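Equipment planning gallery, May

We are pricing a second teleoperation station for the Katsaros room, and Zoi Liapis asked for pictures of the work to go with the request. The quote from Jako covers 3 sets of hand controllers and 16 replacement gloves.

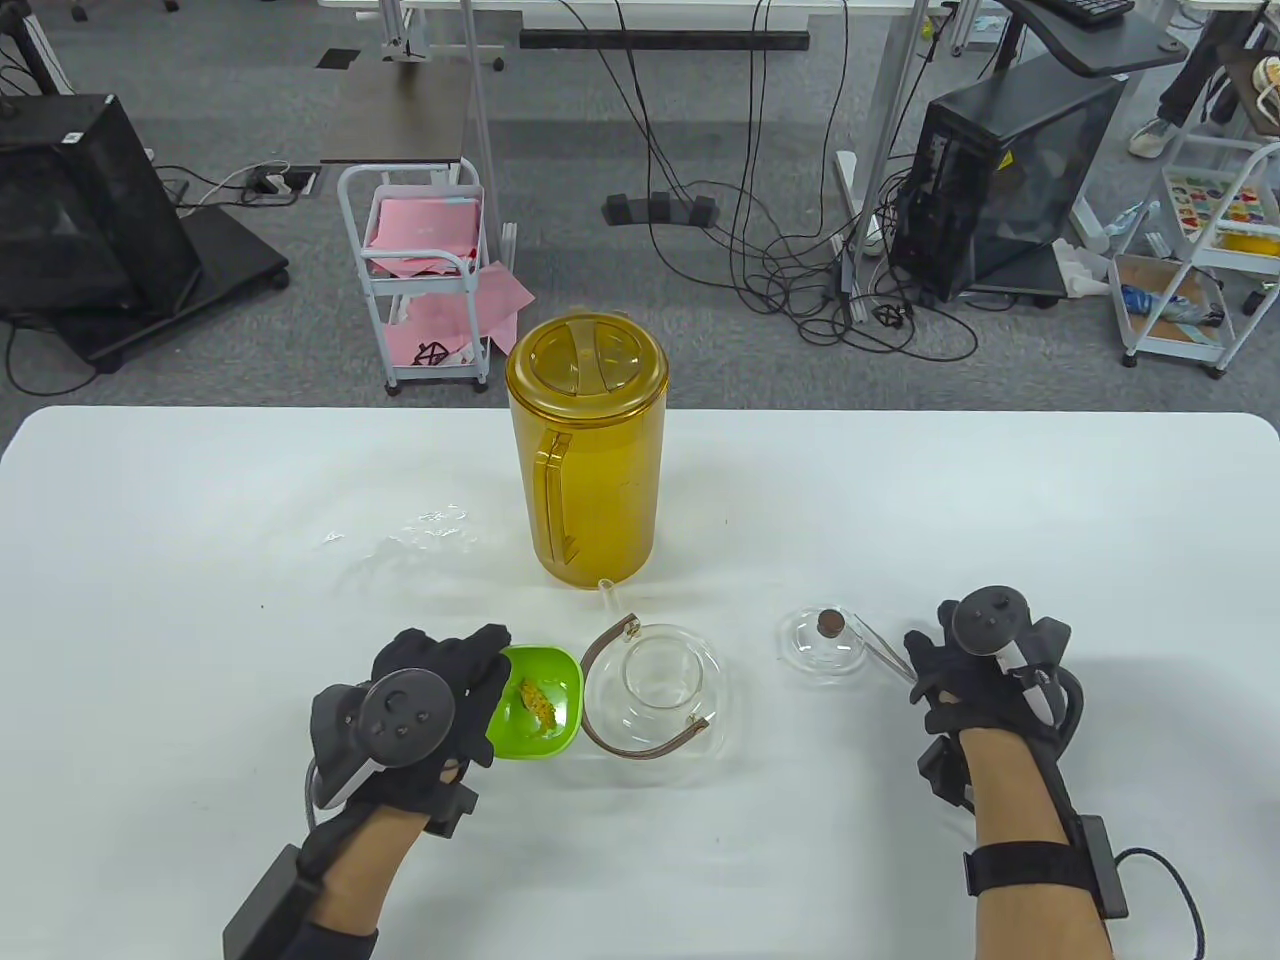 Photo: Pekent

Tableware work, with a controller on each hand. Glassware is budgeted as a consumable, 35 pieces a quarter.

Both wrist modules run on cables. The new quote includes longer ones and a spare for each side.

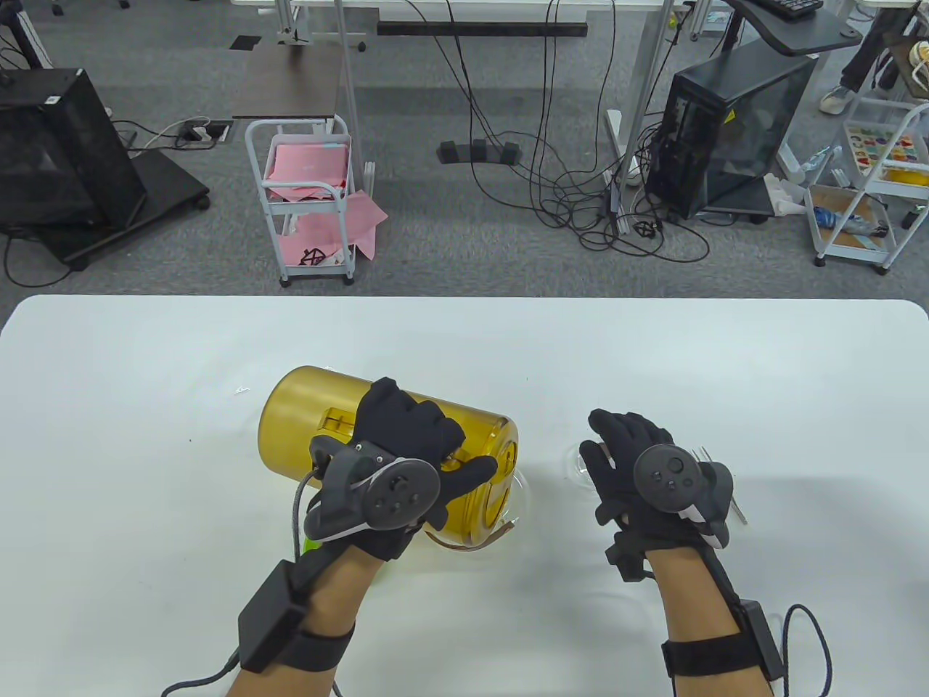 Grippers and lighting

Clodent quoted the handheld grippers separately, with delivery in some 65 days. Lighting is on a separate line. A bright bar lamp at the left washes out part of the close view, so we have asked for dimmable units. Mounts can wait until the next budget.

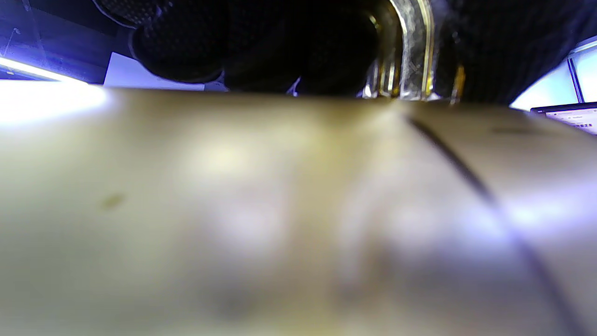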